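Community Help: Shared Rooms and Facilities
Marking table spaces for a seasonal craft sale

Posted by Juwita Santoso

Our neighborhood association in Pearce rents a hall each September for a craft sale. Sellers reserve a section of a long table, and each year there are disputes over where one section ends and the next begins. I have been asked to prepare written guidance for the coming sale. The hall's agreement states that surfaces must be returned in their original condition, and the deposit is $200. I would appreciate advice on marking the sections and on wording the rule.

Posted by Indrek Šimkus

Painter's tape is the customary choice. Lay the long lines first, then the cross lines, and press each strip down with a dry cloth. Masking tape sold for packing should be avoided, as its adhesive hardens within days.
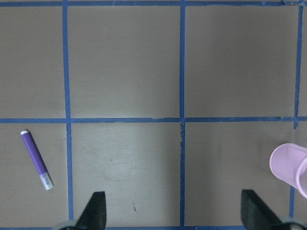 How long may the tape remain in place?
Remove it within four days, or sooner if the surface stands in direct sun. The maker's limit is printed inside the roll and takes precedence over any general advice.

With regard to wording, our own rule reads: "Goods, signs and packaging shall remain within the marked section at all times." It has served us well - most complaints concerned signs, which the earlier version did not mention.
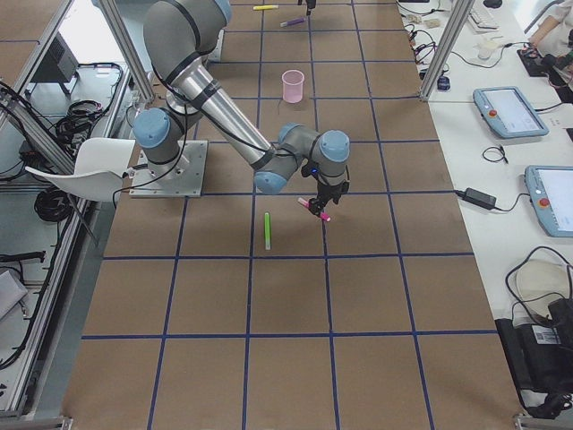
Work surface marked out in dark blue tape.

Posted by Serpil Aydoğan

I agree with the above, except that a dry cloth is not enough on a textured top. Use a plastic card. Please also attach a plan of the tables to the seller's agreement, with each section lettered, and have the seller initial it. We did this at Plultevholm and the disputes moved on to parking.

For removal, the following order is recommended:

Lift one end slowly and pull the strip back low over itself.

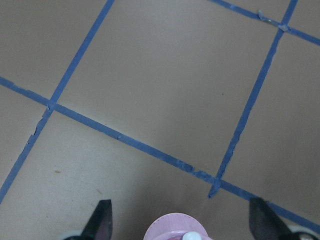 Collect torn pieces by hand before wiping, as a wet cloth will roll them into the surface.

Wipe with warm water and mild soap. Solvents require the hall's written consent.

Posted by Vega Gallardo

We use string. Cheaper.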